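Têxteis Domésticos e Arrumação
Apontamentos da aula 3: dobrar, pendurar, pousar
Versão de 30 de outubro de 2023

Leituras para esta aula: o capítulo de Jingyi Xiao sobre mantas e colchas, e as páginas de Sota Hamada sobre prateleiras abertas. Quem só leu um dos dois vai sair convencido de que o assunto está resolvido. Quem leu ambos já percebeu que os autores não se podem ver.

1. Onde ficámos

Na aula anterior tratámos dos lençóis, incluindo o de elásticos, que continua a não ter solução conhecida. Passamos agora aos têxteis com corpo: mantas, edredões, cobertores de lã, polares. O que os distingue de um lençol, para efeitos de arrumação, é que têm opinião. Um lençol aceita o vinco que lhe derem. Uma manta polar ouve, pondera e volta à forma que tinha.

Recordo o vocabulário, que volta a sair no trabalho escrito:

Vinco: marca deixada por pressão. Nos polares quase não existe.
Dobra: mudança de direção do tecido sobre si mesmo. Pode ser viva (aresta) ou redonda (rolo).
Queda: a maneira como o tecido desce quando deixa de ter apoio.
Lábio: a parte da dobra que ultrapassa o apoio e fica pendurada. O termo é de Xiao. Hamada chama-lhe "sobra", com evidente desprezo.
Pelo: as fibras levantadas à superfície. Determina o toque, o volume e a quantidade de cotão que vai parar às calças pretas.

2. O problema da espessura

Pega-se numa manta fina e dobra-se em quatro: obtém-se um retângulo. Pega-se num polar de pelo alto e dobra-se em quatro: obtém-se uma almofada mal-humorada. Cada camada soma altura, e as camadas de dentro ficam mais curtas do que as de fora, porque têm de dar a volta a um raio menor. A partir da terceira dobra as bordas já não coincidem, e não vale a pena puxar por elas.

No exercício de setembro usámos a manta Velley, que na etiqueta prometia "arrumação fácil". Cinco grupos, cinco volumes diferentes, um deles com uma meia lá dentro. O proprietário da meia pode levantá-la no gabinete.

Regra prática: em tecidos de pelo, dobrar menos vezes e em partes maiores. Três dobras chegam. Deixar o rolo redondo e não o calcar com o antebraço, gesto que dá grande satisfação e dura até se levantar o braço.

3. Pousar sobre madeira

Muitas casas não guardam as mantas: pousam-nas. Em cima de um banco, de uma arca, da cabeceira, de um barrote que era para ser estante. Xiao considera isto uma forma legítima de arrumação. Hamada considera-o um adiamento. Para o exame, saibam defender as duas posições, mesmo que em casa pratiquem só uma.

Quando o apoio é estreito, a manta cai mais dos lados do que ao meio. Ao centro a madeira segura-a; à esquerda e à direita nada a segura, e o tecido desce com o peso que tem. Quanto mais grossa a dobra, mais arredondada a queda.
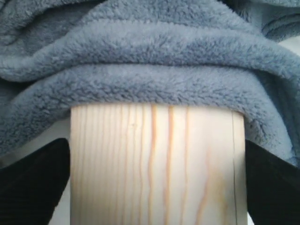

Fig. 1. Manta polar azul-acinzentada sobre madeira clara. Reparar no lábio, mais descaído dos lados, e nos veios alaranjados.

Dois aspetos para discutir em grupo. O primeiro é a sobreposição de dobras: um rolo largo atravessado e, abaixo dele, outro mais pesado que se curva sobre o topo da madeira. Entre camadas formam-se sulcos e bolsas de sombra, muito bonitos em fotografia e muito eficazes a esconder comandos de televisão. O segundo é o contraste de superfícies. O pelo apanha a luz de forma irregular e fica manchado de claro e escuro, o que perdoa tudo. A madeira clara, com o veio à vista, não perdoa nada.

4. Cuidados com a madeira clara

As madeiras macias e claras, como o pinho e o abeto, são as mais comuns em móveis simples. Marcam-se com a unha e guardam rancor. Antes de lhes pousar um têxtil em cima, passar a mão pela aresta. Se a mão encontra uma farpa, a manta também a encontrará, e puxa o fio com muito mais entusiasmo.

Se for preciso lixar, começar com grão 100, no sentido do veio. Limpar o pó com um pano seco antes de voltar a pôr a manta no sítio. Um colega do ano passado usou a própria manta para limpar o pó. Teve nota a condizer.

Nunca pousar têxteis húmidos sobre madeira sem acabamento. A manta demora a secar, a madeira bebe o que puder, e ao fim da semana há uma mancha com a forma exata do descuido.

Quanto a produtos: perguntaram-me pelo óleo Sustell e pela cera Nerkumen. Ambos servem. A cera cheira a sacristia durante três dias, o óleo a coisa nenhuma. Em qualquer dos casos, deixar curar o tempo que vem na lata e resistir à tentação de experimentar com o dedo.

5. Método de Hamada, resumido

Estender a manta numa superfície plana. A cama serve, o chão também, se for chão de que se gosta.
Dobrar em três no sentido do comprimento.
Dobrar ao meio, uma vez.
Pousar com a dobra redonda virada para fora e as bordas para trás.
Afastar-se.

O último passo é dele e consta da página 56. Parece-me o mais importante dos cinco e o menos cumprido.

O método de Xiao tem um passo só: deixar cair a manta de certa altura e ajeitar um dos lados. Já vi resultados indistinguíveis.

6. Trabalho para entregar

Escolher um têxtil com pelo e um apoio de madeira existentes em casa. Aplicar os dois métodos. Descrever a queda, o lábio e as dobras com o vocabulário da secção 1. "Fofinho" não é vocabulário da secção 1.

Limite de 3000 caracteres, com espaços. Quem não tiver manta pode requisitar uma Aoki no armário do corredor, onde estão todas, devo dizer, pessimamente dobradas.

Próxima aula: toalhas de mesa redondas. Trazer fita métrica e alguma paciência.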